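The Open Day

The bus put us down outside the gates of Kokwood and I walked up the drive with my daughter, who was nine and had asked to come. It was cold. A sign on the railings said OPEN DAY and Nov 28, 2021, and under that someone had drawn an arrow in marker pen.

I had worked in that building when it still made envelopes. I folded samples by hand for the reps to take to Drastville, and I did it for 4 years. I had not told the woman on the door this. She gave us each a sticker and said the arms were at the back, past the tea.

The tea was on the old packing bench. My daughter took a biscuit and we went through.

The Belto stood where the guillotine used to be. A rope had been put up to keep people back and a young man in a Kokwood fleece stood on the other side of it with his hands in his pockets. He said it was learning to fold. He said folding was harder than welding. A man next to me said he had been a welder and he would like to see that written down.
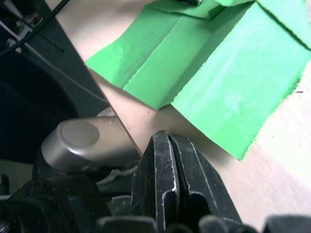

My daughter got herself to the front, under the rope nearly, and the young man told her she was fine as long as she kept her elbows in. She asked him how it knew where the edge was. He said it looked, the same as she would, and then it felt for it.

"It's slow," she said.

"It is today," he said.

I watched the fingers. I had expected something quicker and I had expected to dislike it. When I started on the bench, Mrs was what we called the forewoman, just Mrs, and she stood behind me and made me crease the same sheet over and over until the corner sat where she wanted. You ran your thumb out from the middle. If you began at the corner the fold crept. I could still feel it in my thumb, standing there with a paper cup.

The young man said they had a contract with Perrin for the spring and that the line would be running by April if all went well. The welder asked how many people it would need. The young man said that was a question for the office, and the welder said he had thought it might be.

Somebody's baby started up and was taken back towards the tea. The people behind us moved off to see the vans. I stayed, and my daughter stayed, leaning on the rope post with green icing on her chin.

"You used to do that," she said. She said it loudly enough for the young man to hear.

He looked at me properly then. I told him which bench, and that the windows had been painted over in those days. He asked if I wanted to say anything about how I did it. I said start from the middle. He took a pen out of his fleece and wrote it on the back of his hand.

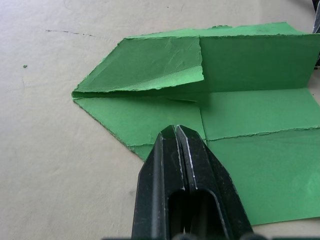

"Does it mind doing it over and over?" my daughter asked.

"It doesn't mind anything," he said. "It does one, we look at what went wrong, and it does another. I'm the one who gets tired."

She thought about that. Then she wanted to see the vans as well, so I thanked him and we went out by the side door, which still stuck at the bottom and still needed a foot.

The 409 was due at ten past. We waited in the shelter and she took the sticker off her coat and folded it in half, sticky side in, and pressed it flat with her thumb. She had started at the corner. I gave her mine and showed her.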